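Elisard Picking Kit for Mixed Bars
Sold and supported by Tanitz

Home > Kits > Bin picking > Elisard

If you have ever spent a long afternoon fishing short bars out of a parts bin and handing them to a saw or a press, you already know what this kit is for. The Elisard kit gives an arm you may well already own the fingers, tubing, fittings and software it needs to reach into an open bin, choose one bar out of the jumble, and carry it off without dragging its neighbors along. We have been fussing over it for a good while now, and we're very happy with how it has settled down.

It started as a favor for a shop that had two kinds of bar arriving in the same bin and no wish to sort them by hand first. We liked the problem so much that we kept going after the favor was done (this happens to us a lot), and the Elisard is where we ended up.

What comes in the box

Gripper body with see-through fingers, fitted and checked before it leaves us
One spare pair of fingers
Air tubing and push-in fittings
Adapter plate for your arm, so please tell us the model when you order
Elisard picking software, with a license for one arm
Printed setup guide, plus a laminated card to hang by the cell

The arm, the bin, the camera and the air supply are not part of the kit. We can quote for any of them, and we don't mind a bit if you would sooner use what you have.

How it picks

Bars are awkward things. They roll up against each other, they lie flat along a wall where fingers can't get around them, and they cross over at angles that change every time you take one away. The software looks over the whole bin before each pick and gives every bar a score for how much room there is around it. The one with the best score goes first, and then it looks again. That second look takes a moment, and we have had people ask us to leave it out for speed. You can switch it off in the settings, but try it our way for a week first, please.

Color can be part of the choice too. You can tell it to clear one color before it starts on the other, or to take them as they come and sort them on the way out. In our bin of green and red bars, the KUKA arm has its fingers at one of the green ones, with a red bar lying by itself at the back.
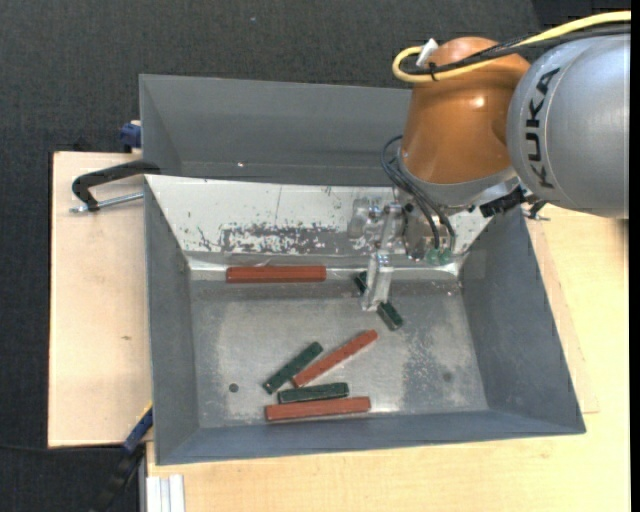
Getting it set up

Most customers are picking on the first day. Bolt the adapter plate to the arm, run the tubing, and leave plenty of slack in it at the wrist so that nothing pulls tight when the arm turns. Clamp the bin down well. A bin that creeps a little with every pick will have you chasing errors that have nothing to do with the software, and we have lost whole mornings to it ourselves.

After that, the setup screen walks you through teaching the floor and the walls of the bin. Sloping walls are fine. Scratched and shiny bins are fine as well, although very bright overhead light can fool the camera, and you may want to move a lamp.

The particulars

Longest bar: 303 mm
Widest opening of the fingers: 70 mm
Bar colors handled in one bin: up to 3
Warranty: 2 years on the gripper body, fingers not included

Fingers do wear, and we would be fibbing if we told you otherwise. Replacements are sold in pairs and go on with a hex key.

Which version do I want?

The standard Elisard suits straight bars in one open bin. If your bars come in longer lengths, have a look at the Serrano, our bigger gripper, which uses the same software and the same setup screens. If you need the picked bars laid into trays in a set order, ask us about the Indum add-on, which works with either gripper.

Not sure? Send us a handful of your bars in a padded envelope, along with a note about your bin, and we will try them here and write back with what we found. There is no charge for this within the country, and we return your bars with the reply.

Ordering

Kits are built to order. Use the quote form and give us your arm model, your bar sizes and your bin measurements, inside and out.

Page last updated Sunday, March 3, 2019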